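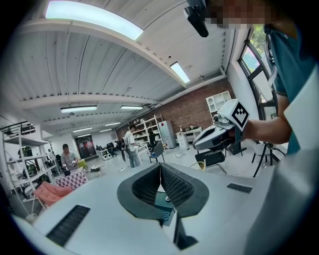
Radu, 2020-05-23

The old Zollitex hall has its lights on again, and what a pleasure it is to walk into. After years of being the building everyone passed on the way to the canal, it is now Fereo, a shared workshop with long hours, a proper floor and more daylight than most of us ever guessed was in there.

The daylight is the first thing people mention. The tall arched window with its dark frames looks straight out into green leaves, and on a bright day you could almost forget that the main road is a minute's walk away. It had been boarded up on the inside since the weaving firm left, and the boards were among the first things to go. Getting the paint off the brick beside it was slower work. Nearly 3,000 bricks were cleaned by hand, in shifts, with small brushes and a great deal of tea, and the red-brown colour that came up is lovely. A white cabinet with open cubbies has gone up high on the brick wall (bring the steps if you are under six foot!).

Overhead, the corrugated ceiling has been kept and painted white, beams and all. The builders had priced a flat false ceiling that would have hidden the lot, and it would have been a real loss. Assunta Zuccaro drew up the plans and argued for leaving it open from the start. She also wanted the lighting mixed, so there are bright panels as well as rows of fluorescent tubes running back to the far end. Standing under it all you get a wonderful sense of height.

The floor area comes to 1,682 square metres if you include the stores and the old boiler room, which will not be ready until August. Until then the timber is being kept across the yard in the Plinatetti sheds, and anyone wanting a full sheet cut should ring a day ahead so that it can be brought over.

Then there is the mezzanine, which runs down one side behind a black metal railing. It was where the Zollitex clerks had their desks, and there was talk at one stage of taking it out to make room for taller racking. Letters came in from all over town asking for it to stay. It stayed, and the railing has had a fresh coat of black. The grey ventilation duct is new to the building and was the biggest single item on the bill, though it makes so little noise that you can hold a conversation beneath it without raising your voice.

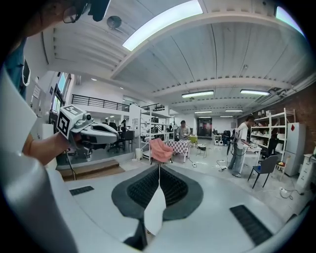 Danai Vlachopoulos would still like a softer floor covering up on the mezzanine, as footsteps carry a long way in a room with so much metal overhead, and she has asked for it to be looked at before the evening classes begin. Samples of cork and rubber have been ordered.

Membership opened with 388 names on the list, and 91 of those have asked for one of the lockable drawers under the stairs, so there will have to be a draw. Drawers are for hand tools and unfinished work only. Paint, solvents and anything that smells should go home with you or into the metal store by the yard door.

Hadi Sayegh is running the introductory sessions, which take a little under an hour and cover the lights, the extraction, the fire doors and where things live. You need to have done one before you are given a door code. Groups are kept small and they are filling quickly, but more are being added as fast as he can manage them. It is well worth arriving early and simply having a wander. Go up on the mezzanine if the gate is open, lean on the railing and look down the length of the hall.

The yard entrance is the one to use for now. The street door sticks, and a new one is on order.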